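Two Hand Tools, One Test Set

I spent most of February on a question that sounded small when Heather Tomoana first asked it. If we collect demonstrations with a hand-held gripper and a head camera, how much does the head camera add? We had been recording both views since June and feeding both to the policy without ever testing one against the other.

So we ran it. Same 2,000 demonstrations, same network, same training schedule. One policy got the gripper view only. The other got the gripper view plus the head view. Each was then run 200 times on the Goleck arm with 11 objects, most of them things the policy had seen in training and 2 it had not.

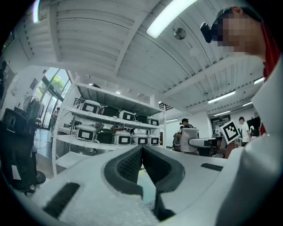 The hand-held gripper and head camera in use, with the case shelves behind.

The short version is that the head view helped with finding things and hurt with grasping them. When an object started outside the gripper's view, the two-camera policy went to it sooner and wandered less. Once the fingers were close, it was worse. It closed early, mostly on the thin objects.

Iman Nasr thinks the cause is the way people move their heads. An operator looks down at the fingers during the reach and then looks up, just before closing, to where the object goes next. The policy seems to learn the glance as a signal to close. I went back through a batch of recordings and the glance is there — more in Stellan Lie's than in mine — but I haven't shown that it is what the network uses.

The next test is to drop the head view once the gripper is near the object and leave everything else alone. Karla Rosales has already written the switch. I also want to retrain without Stellan's recordings, which he has agreed to. Numbers by object will go up when both runs are finished.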